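The Arm That Let Go Too Late

The fault at Greveo's test bench in Purley showed up on trial 132. The arm had set a full water bottle down on the table, and the gripper was told to open. The fingers stayed shut for 15 seconds while the arm began to lift.

Delia Zamfir hit the stop. The bottle came up 20 millimeters, tipped and rolled off the table. No one was hurt.

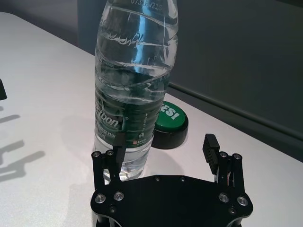
Zamfir's team went through the logs that night. The controller had marked the grip as open when the command was sent, without waiting for the fingers to report back. A worn connector had delayed the command.

"We trusted a message we never checked," says Virgil Chiriac, who wrote the release routine. The arm now waits for a position reading before it moves. Forty trials since January have run clean. The connector is on order again.

Related
Sakell recalls wrist joints
Who resets the stop?

Contact the editors | © Thoroddsen Magazine | Back to top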